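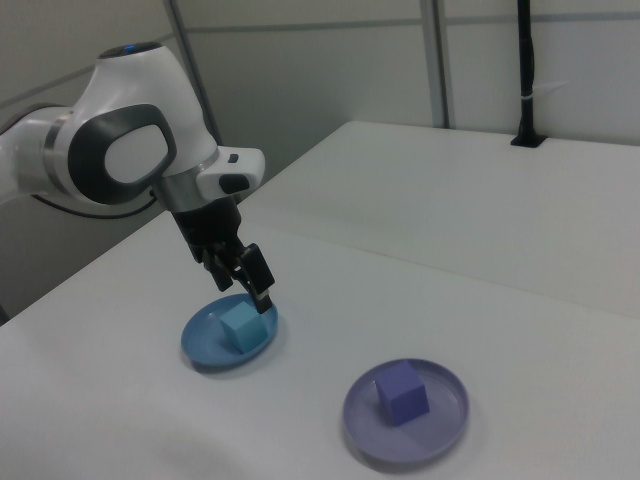 Flikness has finished a second album, it's called Odemine, and I get to be the one to tell you! I'm Halima Kimaro, I sing and play rhythm guitar in this band, and our label, Troltitz Records, asked me to write the announcement myself this time because the last one (written by a very nice agency) made us sound like a bank. So you get me. The record comes out in December on vinyl, CD and all the usual streaming places. If you want the short version of how it sounds, think of a light blue cube on a blue round plate: one solid, square-cornered block of guitar sitting on something softer and rounder, and the two of them different shades of blue. Our bass player rolled her eyes when I told her that, but she also said it was right.

The longer version goes like this. Our first album was fast. We were all a bit scared of leaving any space in it, so every bar has three guitar parts and a tambourine. I still love it, and we'll still play "Gravel Mouth" every night until our hands fall off, but when we started writing again I wanted to hear the room. Odemine has nine songs and four of them run past six minutes. It's heavier than the debut and also a lot slower in places. Two songs don't have any drums at all, which took some talking over with our drummer, Uriel Cisneros, who then ended up playing piano on both of them and stealing them completely.

We recorded at Harju, a studio in an old dairy building with tile on the walls and a horrible coffee maker. Iida Koivisto produced. She made the rule that all four of us had to play together in the big room, looking at each other, and that we could keep a take with a mistake in it if the mistake was a good one. There's a good one two minutes into "Paper Harbor," where I come in a full bar early and everybody just follows me. We tried to fix it the next morning and the fixed one was boring, so the early one is on the record.

We were in there for 27 days. I had planned on fewer. Some songs came right away ("Salt Clock" is a first take, vocals and all), and then there was the title track, which we played over and over at different speeds until Chepkoech Kariuki, our bass player, put her instrument down, went for a walk, and came back with the line that now opens the song. It's four notes. I have hummed it in every grocery store in town.

The full track list, in order: "Kettle Black Morning," "Salt Clock," "Paper Harbor," "Low Field," "Odemine," "Your Brother's Coat," "Nine Doors Down," "Tin Weather" and "Leave the Porch Light." The first single is "Low Field," and it's out now. I picked it, over some protest, for the part near the end where the two guitars finally stop arguing and land on the same chord. The other guitar is Akinyi Wanyama, by the way, and if you've only heard her on our first record you haven't heard the half of it! She plays the solo on "Tin Weather" on a guitar with five strings, because the sixth one broke during the intro and she just kept going.

People keep asking me what the words are about. Mostly they're about my grandmother's street and the families who lived on it, and what happened when most of them moved away inside of a couple of years. "Your Brother's Coat" is a true story. "Nine Doors Down" is true apart from the dog. I don't want to say much more than that - I'd like you to have your own street in your head when you hear them.

Now the practical stuff. The standard vinyl is black, on two discs, so the long songs didn't have to be squashed together on one side. There's also a run of 100 numbered copies on clear vinyl, signed by all four of us, with a lyric booklet I wrote out by hand (the originals, I mean, the booklet is printed, my wrist is only human). Those are sold through the Troltitz Records store and at shows, one per person please. Preorders for every version are open now, and anyone who preorders gets "Salt Clock" as a download the same day.

We're playing the whole album front to back at a release show at Harju, in the same room where we made it. It holds 60 people, so it'll be cozy and it'll be loud. Doors are at 7 p.m. and we start at 8. Iida is running the sound. After that we're doing a proper tour in the new year, with dates to follow as soon as the last couple of clubs get back to us. We're bringing the piano, or at least a piano. Uriel has opinions about which.

For reviewers and radio people: full streams, lyrics, cover art and band photos are ready, and the press desk at Troltitz Records will send you a link if you ask. There's a shorter edit of "Low Field" for radio that I was dreading and ended up liking. All four of us are up for interviews, together or one at a time, in the afternoons if possible. Chepkoech will talk about bass amps for as long as you let her, and Akinyi would love it if somebody asked her about the broken string.

Odemine by Flikness, out in December on Troltitz Records. Please play it loud the first time through.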